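The Brestel Work Table
Made by Vasiliauskas, sold and delivered by Trostasura
Color: Cream
Page updated January 16, 2023

The Brestel is the big plain table that people come back to us for. It was drawn for workrooms, sewing rooms, school studios, labs and the kind of back room where packing, mending and paperwork all end up on the same surface by the middle of the afternoon, and it has stayed very close to the first drawing ever since. It's one broad, level top on a sturdy underframe, with nothing built into the top and nothing standing up along the back. If you want shelves, drawers or a lamp rail you can add them underneath or beside it, and we'll come to those further down the page.

We've sold other tables over the years, and some of them were very clever, with folding leaves and hidden compartments and casters that locked with a little foot lever. People bought those and enjoyed them. But when the same customers wrote to us later about a second table, a surprising number asked whether we had something simpler and larger, and that's how the Brestel came to have the first spot in our catalog. Povilas Ozoliņš, who looks after the workroom range here, had one put in for himself before the first batch was even on the website, and has been guarding it from the rest of us ever since.

How big is it?

The top is 8 feet long and 42 inches deep. Please do get out a tape measure and mark that on your floor before ordering (masking tape is fine, newspaper works too), because it's a good deal more table than most people picture when they read the numbers. The depth is what surprises everyone. A regular desk lets you work at the front and that's about all, while the Brestel gives you room to work at the front and still keep a row of things waiting at the back. Two people can sit along one side without bumping elbows, and if you set the table out in the room, you can have people on both long sides.

If your room is narrow, go ahead and put it against a wall. You'll want to think about your reach, though. A shorter person may find the far edge a bit of a stretch from a chair, and several customers have told us they use that back strip only for things they need once in a while.

The cream top

We're asked for other colors fairly often, and there was a gray one for a short while, but cream is the one we've kept. Gray looked smart on the day it arrived and then swallowed every washer, pin and pencil that was put down on it. White was tried in our own workroom and was tiring to look at under strong lights, especially in the winter when the lights are on all day. The cream is softer than white and still pale enough to show what's on it. It sits nicely with most wall colors, too, and doesn't turn yellow-looking next to ordinary printer paper.
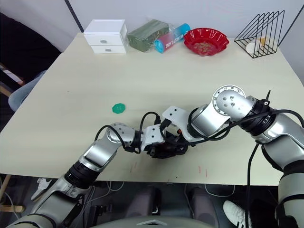 Small things are what this top is really good at. If you spend your day with beads, fittings, bottle tops, buttons or screws, you'll know how much time goes into hunting for the one piece that was right there a minute ago. Look at the little green cap on the left-hand side of the table in the photo: it's a tiny thing, and your eye goes straight to it against the cream. Dark pieces show up just as well, and clear ones do better than you'd expect, though for anything truly transparent we'd still suggest a shallow tray. The depth helps as well, with the five items lined up along the far edge and plenty of tabletop left between them and the front for whatever you're busy with. Teachers like that arrangement a lot. Materials go along the back, the job goes in the middle, and everybody can tell at a glance which is which.

Underneath

The underframe takes a spread load of up to 600 pounds. "Spread" matters there, so please don't put the whole of it on one corner! For everyday use it means you can keep a sewing machine, a paper cutter, a stack of full boxes or a clamped-on piece of equipment on the table and not worry about it. If you're planning to clamp things to the edge, slip a scrap of cork or thick felt under the jaw of the clamp first. It keeps the finish nice, and the clamp holds better besides.

Each leg has its own leveling foot, which you turn by hand. Old floors are never flat (ours certainly isn't) and a long table will show you that in a hurry. Set the table where you want it, put something round on top, a marble or a roll of tape, and adjust the feet until it stays put. It's worth doing this again after the first couple of weeks, once the table has settled into its spot. If you move it later on, lift it with a helper at each end, and don't drag it, or the feet will wander out of adjustment and you'll be starting over with the marble.

There's open space below for bins, a stool, or a pair of rolling drawers. Cords can be run down the back and tied to the cross rail. We include a handful of soft ties in the box for this and they can be reused as often as you like.

Putting it together

The table comes in two packages. The top travels in one piece and is heavy, so plan on having a second adult with you, and clear the way from the door before the delivery arrives. The underframe comes flat with all of its bolts and a wrench. Lay the top face down on a blanket or the opened-out carton, build the frame on it, tighten everything by hand, and only then go around with the wrench. The last step is turning the table over, and that's the part where you'll be very glad of your helper.

Most people are finished well within an afternoon, with a coffee break. If a bolt is missing or a hole doesn't line up, write to us with the label number from the carton and we'll send the part out free of charge.

Looking after it

A soft cloth and a drop of dish soap in warm water will take care of nearly everything. Wipe, then go over it once more with a dry cloth so the soap doesn't leave a film. Pencil marks come off with a white eraser. For tape residue, warm the spot with your hand or a damp warm cloth and roll the stickiness away with your thumb before you reach for any kind of cleaner. Please stay away from scouring powder, steel wool and the rough side of a sponge, as they'll dull the finish and there isn't an easy way to bring it back.

Use a mat for cutting, and a trivet for anything straight off a stove or out of a soldering stand. Ink and hair dye should be wiped up right away. The rest can wait until you're done for the day.

Things people buy with it

The Suvotov drawer unit rolls underneath and has shallow drawers on top and one deep one at the bottom. It's the same cream as the table. One fits comfortably at either end, and you can have both if you don't mind giving up some knee room.

The Suvotov sorting trays come as a set and stack when you're not using them. They have low sides, so you can slide small pieces out with a finger instead of tipping the whole tray over.

We also sell a felt mat cut to the full size of the top. Quilters were the ones who asked for it, and it has since gone to a camera repair shop and a model railroad club.

From a customer

"I bought the Brestel for cutting patterns and it took me a whole evening to decide where it should go. It's in the middle of the room now and I walk around it. My only complaint is that the rest of the family has noticed it too, and in June there were tomato seedlings on one end of it for a good long while. They left no marks, but I'd like my table back." – Aurel Radu

Delivery and guarantee

We deliver to the ground floor as standard. Upstairs delivery can be arranged if the stairs are straight and wide enough, and we'll ask you for a photo of them before we say yes. The top can't be bent around a tight landing, however hopeful everyone is feeling. If you have an elevator, measure it on the diagonal and send us the figure along with your order.

The underframe and top are guaranteed by Vasiliauskas for 5 years against faults in making. Scratches, burns and cutting marks aren't part of that, but a replacement top can be bought on its own and fits the frame you already have. Keep the carton label if you can, or jot the number down somewhere on the underside of the table in pencil.

To order, or to ask for a color sample, use the form at the bottom of this page. Samples are free, and we'd suggest looking at yours in the room where the table will stand, once in daylight and once with the lamps on.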